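Use the Bed: Talking Laundry with the Owner of Đỗ Wash & Fold

September 26, 2019

I own a folding board. I bought it at Jukia, the housewares place by the Tirnach bus station, and I used it for a month before it went behind the washing machine to live with the broken umbrella. So when I sat down with the owner of Đỗ Wash & Fold, I led with the board, hoping for sympathy.

She laughed at me. "You have a bed, right? So you have a table. A bigger one than I had when I started!"

She has been folding other people's clothes for a living since long before the shop had a sign. These days the shop does 320 bags in a good month, mostly from the apartment blocks down by Rerkport, and she still folds a share of them herself (she says it's the only time her head gets quiet). I'd asked for half an hour and stayed for most of the afternoon, because I kept asking for one more thing and she kept saying yes.

We started with the pile. Everybody has one, and mine is on a chair. Her view is that a chair is the worst place in the house for clean clothes, since you can't see what's in there and everything at the bottom gets pressed into the shape of the seat. Spread it on the bed, she told me, and take out the big flat pieces first. "People go for the socks because the socks are easy. Then they're tired and there's a sheet looking at them."

I asked what she does when she can't tell which way up a thing is, which happens to me constantly with anything soft and all one color.

"Stop shaking it," she said. "You shake it, it lands in a different mess. Put it down. Find an edge, any edge, and walk along it until you get to a corner. Hold that. Now you know something."

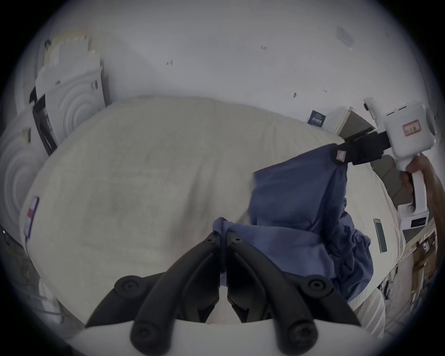 Go for the tag, another voice called across to us. Find the tag and you've found a seam, and the seam will take you to the corner, so why go walking all over the place?

The owner waved this off, though not very hard. She likes a tag too when there is one. Half of what comes through her door has had the tags cut out by people with itchy necks, and a person who learned on tags is stuck. We went back and forth on this for longer than I can justify in print. I'm a tag person now, for what it's worth. I tried it both ways at home and I was faster with the tag, but I was also folding the same three T-shirts over and over, so don't take it as science.

Then I got to the question I'd really come with, which was about the mattress. Mine is soft, and when I fold on it everything slides into the middle. She asked what was on it. A comforter, I said. A big puffy one.

"Well, pull that off! You can't fold on a cloud."

What she wants under the work is one flat sheet, pulled smooth, and a light color if you've got it. You can see the edges of darker things against it, and you notice lint, and you notice the black sock that's been riding along inside a sleeve. She likes to work from the long side so that nothing has to be reached for. And she wants the middle of the bed left clear. Phones and such can go out to the sides. "I have folded a phone," she said. "Very neat. The customer was not happy." 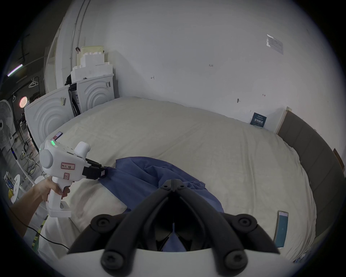 Blue cloth on a cream-white sheet, with the gray headboard at right.

She isn't precious about the room, either. I'd been picturing the sort of laundry area you see in the Jukia catalog, with baskets that match and a window. She thinks those rooms make people feel bad about the ones they have. A wall is good to have nearby, she says, because you face it and don't look at the TV. That's her whole decorating advice. She used to fold in a hallway with a water heater in it.

I wanted to know how you get fast, and this is where she slowed down. You don't try for it. When she trains somebody new she hands them hand towels and nothing else, 200 of them, and she doesn't say a word about time. After that come pillowcases. T-shirts come later than you'd think, because a shirt has a front and a back and a collar, and a beginner gets annoyed with the collar.

"By 1000 you don't think about it," she said. "By 300 you think you don't have to think about it. That's when I get the crooked ones."

I am nowhere near 300. I told her so. She said that was fine, I only had one household to disappoint.

The part that has stuck with me is the bit about tension. I'd always pinched my two corners and flapped, the way my grandmother did on the porch, and then wondered why the fold came out with a belly in it. The owner had me take hold of two corners and just hold them, arms at the same height, and wait.

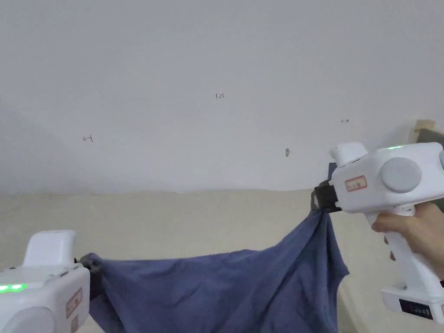 It felt silly for a second or two. But the sag shows you where the slack is, and if one hand is higher than the other the whole thing drifts to the low side, so you fix your hands before you fix the cloth. Then you draw your arms apart a little, lower the bottom edge first, and let the rest lie down behind it. She doesn't smooth until it's all on the sheet. I kept trying to smooth in midair (with my chin, mostly) and she kept saying "down first, down first."

What about big things, if you're on your own? Beds again. Lay it out, go around to the far corners, bring them to you, and don't try to be a hero with your arms over your head. Fitted sheets she'll do for money. At home she folds the elastic in, makes a rough rectangle, and puts it at the bottom of the stack where the good ones hide it. I can't tell you how happy that made me.

We finished on ironing, which she hates, and on whether anybody needs to fold underwear, which she was firm about (no). I asked if she had a pile at home. There was a pause.

"In December I have a pile," she said. The shop is open late all that month and her own laundry waits its turn on the end of the bed. She gets to it when she gets to it, big pieces first.

My board is still behind the washing machine, if anyone in Tirnach wants it. You'd have to come and move the umbrella.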